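10. Oktober

Die Kaffeeecke steht jetzt auf ihrem endgültigen Platz, und weil ich beim letzten Umbau nichts notiert hatte, halte ich es diesmal fest. Es geht um eine Kapselmaschine, ein rundes Drehregal mit zwei Ebenen und die Frage, was davon wohin gehört.

## Ausgangslage

Bisher stand alles auf einem Beistelltisch von Skolville, der für die Maschine zu schmal war. Die Kapseln lagen in einer Schublade darunter, die sich nur öffnen ließ, wenn man den Tisch von der Wand abrückte. Becher standen im Hängeschrank gegenüber. Pro Tasse ergab das zwei Wege durch den Raum und eine Schublade, die gegen die Heizung stieß.

Der neue Tisch ist 66 cm tief. Das reicht für die Maschine mit aufgeklapptem Deckel und lässt vorn genug Platz, um eine Tasse abzustellen.

## Untergrund

Auf dem Tisch liegt ein schwarzes Tuch. Eine Silikonmatte hatte ich vorher ausprobiert, sie ist aber so haftend, dass sich die Maschine zum Reinigen nicht mehr verschieben ließ. Das Tuch rutscht leicht mit, lässt sich dafür bei 60 Grad waschen und zeigt keine Kaffeeflecken. Kalkspritzer sieht man allerdings sofort. Wer hartes Wasser hat, nimmt besser etwas Helles.

## Drehregal links, Wasser rechts

Das Drehregal ist das Modell Vonholm: weißer Kunststoffrand, weiße Streben, dunkelgraue Böden. Ich hatte zuerst die dreistöckige Variante Parano im Warenkorb, die wäre aber zu hoch geworden. Bei zwei Ebenen greift man von oben noch bequem auf die obere Fläche, ohne den Arm anzuwinkeln.

Die Position links von der Maschine ergibt sich aus dem Wasserbehälter. Der sitzt rechts an der Seite und muss zum Nachfüllen frei bleiben. Ein Regal auf dieser Seite würde bei jeder Drehung gegen den Griff laufen. 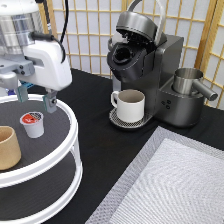

*Kapsel auf der oberen Ebene, Deckel der Maschine offen, weiße Tasse auf dem Abtropfgitter.*

Der Deckel öffnet nach oben, der Bügelgriff steht dann deutlich über dem Gehäuse. Unter einem Hängeschrank ist das der limitierende Wert, nicht die Gehäusehöhe im Datenblatt. Ich habe den Tisch deshalb an die freie Wand gestellt.

## Belegung

Auf die obere Ebene kommt, was für die nächste Tasse gebraucht wird: eine Kapsel, dazu bei Bedarf ein Pappbecher zum Mitnehmen. Der Vorrat gehört nicht dorthin. Ich hatte anfangs die obere Fläche komplett mit Kapseln belegt, und beim Drehen wanderten die äußeren über den Rand.

Die untere Ebene ist für Löffel und Zucker vorgesehen. Sie ist von der Seite zugänglich, für hohe Gefäße aber zu niedrig. Meine Zuckerdose passt nur ohne Deckel, da muss noch eine flachere her.

## Ablauf

1. Tasse auf das Gitter stellen, Henkel nach links.
2. Deckel öffnen, Kapsel von der oberen Ebene nehmen und in den Halter setzen.
3. Deckel schließen, bis er spürbar einrastet.
4. Menge über eine der drei Tasten vorn rechts wählen.
5. Deckel nach dem Durchlauf öffnen, Kapsel entnehmen.

Der Henkel nach links ist Gewohnheit. Rechts herum wäre die Tasse für Rechtshänder besser zu greifen, dann liegt die Hand aber genau vor dem Wasserbehälter.

Schritt 5 wird hier im Haus gern ausgelassen. Eine Kapsel, die über Nacht im Halter bleibt, riecht am nächsten Morgen, und der Halter muss dann ausgespült werden.

## Gemessen

Die Füllmenge bei der großen Taste habe ich mit der Küchenwaage nachgewogen: 181 g in der Tasse, beim zweiten Durchgang 2 g weniger. Für meine Tassen passt das, ein hoher Becher bleibt damit halb leer. Die kleine Taste habe ich noch nicht gewogen.

## Offen

- Kabelführung hinter dem Tisch. Die Steckerleiste liegt zurzeit auf dem Boden.
- Behälter für benutzte Kapseln. Im Gespräch ist der kleine Eimer aus der Serie Laing, der unter die Tischkante passen würde – die Höhe muss ich noch nachmessen.
- Filzpunkte unter das Drehregal. Auf dem Tuch verschiebt es sich beim schnellen Drehen nach hinten.

Entkalkt wird am Monatsende, Werte dazu trage ich hier nach.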